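Small Shop Automation Forum > Software and Simulation > Vinia cell planner from Julldale, worth it for one bowl feeder and one arm?

brassbushing
Sunday, August 16, 2020

Hi everybody, long post coming, so get a coffee if you need one.

We're a very small shop (family, plus a couple of part-timers when it gets busy) and we've been talking for ages about getting a robot arm to take parts out of a bowl feeder and stand them up in a tray. That's the whole job. The parts are short plain cylinders, the tray goes over to the washer when it's full, and right now one of us stands there doing it by hand and listening to the radio. I don't mind the radio, but I do mind what it does to my back!

Our dealer, McGrath, has been very patient with us, and they suggested that before we buy any hardware we try Vinia, the cell planner Julldale sells. You build your table and your arm and your feeder on the screen, teach the arm the moves, and let it run to see if it reaches everything and how long a cycle takes. The quote I have is $3,104 for what they call the starter kit, with the software, the feeder library and a couple of remote training sessions. The software by itself is $1,475. There's a 30-day trial, and I started mine last week.

So far I like it a lot, but I'm easy to please with anything that has a nice orbit button. Has anyone used it for real and then built the cell? Did the real thing match? And is the feeder library worth the extra money, or could I draw my own bowl and be done with it?

Thanks in advance, and sorry for the length.

chipconveyor
Welcome, and never apologize for length, you should see some of mine.

I've had Vinia for a while. Bought it in May, the plain version without the kit. Reach and collision checking are very good. I laid out a saw-tending cell with it, and when we bolted the pedestal down, the arm cleared everything it was supposed to clear. I had planned to put the pedestal in the middle of the long side and the planner showed me the elbow would be in the operator's face half the time, so we moved it to the end of the table. That one change paid for the license as far as I'm concerned, and I'd have found it out with a drill in my hand otherwise.

Cycle times came out a bit optimistic. Mine ran slower in the real world, mostly down to the gripper. The software lets you close the fingers in no time at all unless you go in and set a delay, and the default delay is zero. Go fix that before you show anybody a number!

oldcamtimer
I'm going to be the wet blanket, and I say this with affection for everyone here.

A feeder on a screen isn't going to teach you much about a feeder. What makes a bowl feeder hard is the parts: oil on them, burrs, two of them nesting or climbing on each other, the one that comes up lying down when you wanted it standing. I have spent whole afternoons bending a little piece of sheet metal on a bowl by the width of a fingernail. No planner is going to do that for you. If I had $3,104 to spend I'd put it toward having the feeder people tool the bowl for your exact part, and send them a good big box of samples, dirty ones, straight off the machine. We sent Prunasley some 300 pieces for our last bowl and they were glad to have every one.

Draw the layout on graph paper. Cut a broom handle to the length of the arm. I've done three cells that way.

chipconveyor
I've seen one of your cells and it's lovely, but a broom handle doesn't have a wrist. Half of my trouble was never the reach, it was whether the gripper could come down square at the far side of the thing without the forearm folding up on itself.

oldcamtimer
Fair. My broom handles have always been cooperative about that, but we put our feeders on the near side and we pick off the end of a track. I'd ask brassbushing the same question. Why is the arm going into the bowl at all? Let the bowl do its job, bring the parts out on a track to a fixed stop, and then any arm in the world can pick them with its eyes shut.

brassbushing
Oh, that's a good question and I should have explained it. We have a used bowl that came with a lathe we bought, and the outfeed is set up for somebody else's part. Retooling is on the list. In the meantime the idea was to pick just inside the rim, where the parts come around, and skip the outfeed. I know that isn't the proper way. I was hoping to get through the winter on it and have the bowl done right in the spring, when the money is better.

Also I love the broom handle and I'm going to try it tomorrow anyway.

tealthumbs
Jumping in with some boring licensing stuff that might help. The trial is the full program, feeder library included, so build everything you want from the library now and save the project. When the trial ends, the plain version still opens the project and still runs it, you just can't edit the feeder or drop in a new one. I asked Julldale support about this by email and that was their answer to me, and it has worked that way on my machine. So if your cell has one bowl in it and the bowl never changes, the $1,475 version might be all you need.

The training is what you'd be giving up. I had both sessions. The first one was wonderful, the trainer took my own layout and moved things around with me while we talked, and I learned more in that hour than in a week of poking at menus. The second one was mostly a tour of features I'm never going to touch, and I got a little sleepy.

My complaints, to be fair about it: the manual is thin, undo only goes back so far and doesn't warn you when you've run out, and the snapping on the grid has a mind of its own. I once had a tray floating the tiniest bit above the table for days and couldn't figure out why my place move was always a hair short.

chipconveyor
The floating tray! I had that too. Turn off snapping, drop the thing by hand onto the surface, turn it on again.

oldcamtimer
You are both making my case for graph paper.

tealthumbs
Graph paper has never told me the elbow was going to hit the light fixture, though. I do agree with you about the parts themselves. Vinia moves them the way you'd wish they moved. I wouldn't trust it for feed rate at all, and I don't think Julldale claims you should, their own help page sends you to your feeder maker for that. Treat it as a tool for where to put things and how the arm gets there, and get the feed rate with a stopwatch standing next to the real bowl.

brassbushing
This has been so helpful, thank you all. I spent most of the afternoon on it (the broom handle too, and I have knocked over a lamp).

Here's where I've gotten to. Following chipconveyor, I moved the pedestal to the end of the table, and the arm reaches over from there with room to spare. It used to come at the bowl from the side and the forearm kept getting into a posture that looked painful. Now the gripper comes straight down. I also put a real delay on the fingers, and my beautiful cycle time got quite a bit less beautiful, so thank you for saving me from embarrassing myself in front of McGrath.

I've kept the blue tray on the table right beside the feeder, so the carry is short. The one thing I still can't settle is how far inside the rim to pick. Too close and I worry about a fingertip touching the wall if the bowl isn't sitting exactly where I drew it. Too far in and I'm asking for a part that may not be there yet when the gripper arrives.
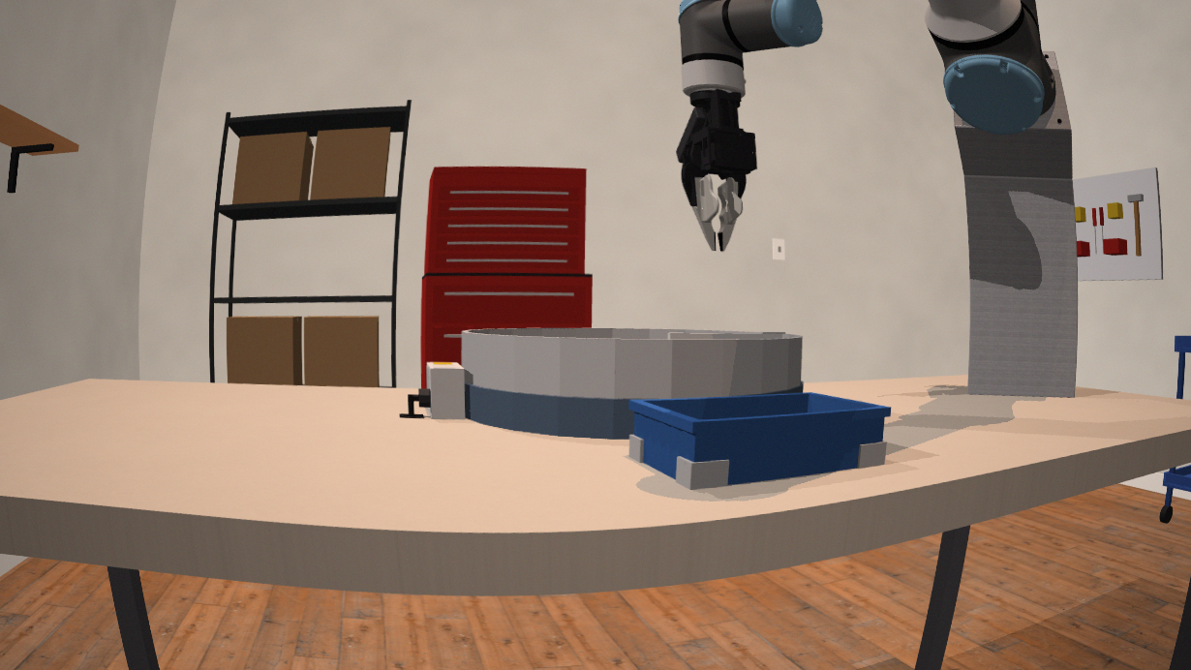

The next one has parts in it, two standing in the tray and one in the bowl under the fingers:

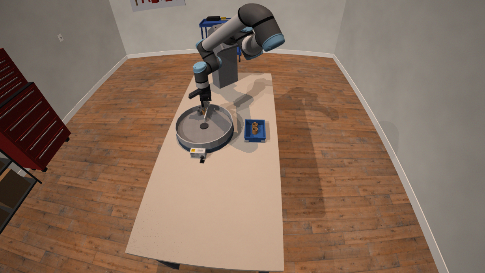 I'd love opinions on the pick point, or on anything else that looks like it's going to bite me.

oldcamtimer
Come in from the wall a good bit more than you think you need. Bowls walk. They shake themselves loose over a few weeks even when you swear you tightened everything down, and a fingertip that cleared on Monday will be rubbing later on. I'd also slow the last bit of the descent way down and put a part-present check on the gripper, so if it closes on nothing it goes back up and tries again and doesn't carry a handful of air over to your tray. Does Vinia let you program a retry? If it does, I'll say one nice thing about it.

tealthumbs
It does. Look under the gripper settings, there's a branch for an empty grip, and you can have it wait and go back to the same spot. You can force an empty grip while it runs too, to see what the arm does. I'd set a limit on the retries and have it stop and call you, or it'll sit there pecking at an empty bowl all through lunch.

oldcamtimer
All right, that is a nice thing. Buy the cheap version, then, and put the difference toward the tooling in the spring. And send them dirty samples.

brassbushing
That's pretty much where I was leaning, so I'll call McGrath and ask for the software alone, and ask if they'd sell me just the one training session. I'll try the empty grip branch tonight after supper and post how it goes. Does the retry wait go in before or after the finger delay? I can't tell from the menu.

chipconveyor
After. Set the finger delay first, then the wait, or it counts them both as one.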